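5.3 What went wrong on the glass table

I want to spend some time on the failure, partly because it cost us most of November and partly because I think other people are going to run into it (if they haven't already, and just didn't write it up).

Up to this point everything had been run on a matte gray mat, and the Harawira arm had been doing fine there. It picked up capped bottles, it put them in bins, it was kind of boring to watch. Then we swapped the mat for a glass tabletop and kept everything else the same: same grasp planner, same Zonness depth unit, same force limit on the fingers. I fully expected a small dip in the numbers. What I got was an arm that went for a bottle, kept going down past it, and pushed its fingertips into the glass hard enough to trip the Brakuvent stop. Very loud! Holger Amundsen came in from the next room to see what had broken.

Nothing had, luckily. But the log was full of these. Out of 2911 attempts on glass, the stop tripped 96 times, and every one of those trips came during the downward move. On the mat we had never seen it trip at all.

My first guess was calibration, so I redid the calibration. Twice. No change. My second guess was the force sensor, and I lost a good week to that one before Holger suggested I quit looking at the arm and look at what the arm thought it was seeing. So I pulled up the depth maps for the failed attempts, and there it was: the segmenter was drawing one long object where there should have been a short one. It had joined the bottle to its own reflection and put the middle of the whole thing at or under the table surface. The planner then did exactly what we'd asked and aimed for the middle.

The setup in Figure 4 shows how much there is to get confused by. The containers are see-through, the table is see-through and shiny on top of that, and the reflections stretch out a long way under everything. The tall pale yellow tube was our worst offender, and the two wide bins gave us a milder version of the same trouble, with their color showing up again in the glass.

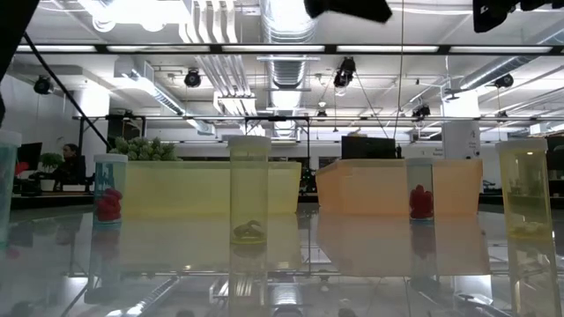

Figure 4. Translucent containers and bins on the glass tabletop, with their reflections.

The fix we're using now is pretty dumb, and I'd love to hear a better one. We measure the table height by touch before each session, at low speed, and the planner throws away any depth point below that plane. The fingers also aren't allowed within 30 mm of the plane at full speed anymore. We ran 500 more attempts with both changes in and got no stops.

Two things still bother me. The touch step assumes the table stays put, and ours has wheels (locked, but still). And Huneo, the segmenter, still reports high confidence on the stretched objects, so we're covering up a bad estimate after the fact and the estimate itself hasn't gotten any better. I tried retraining it on hand-corrected masks from the glass runs, with mixed results, and those are in Section 5.4.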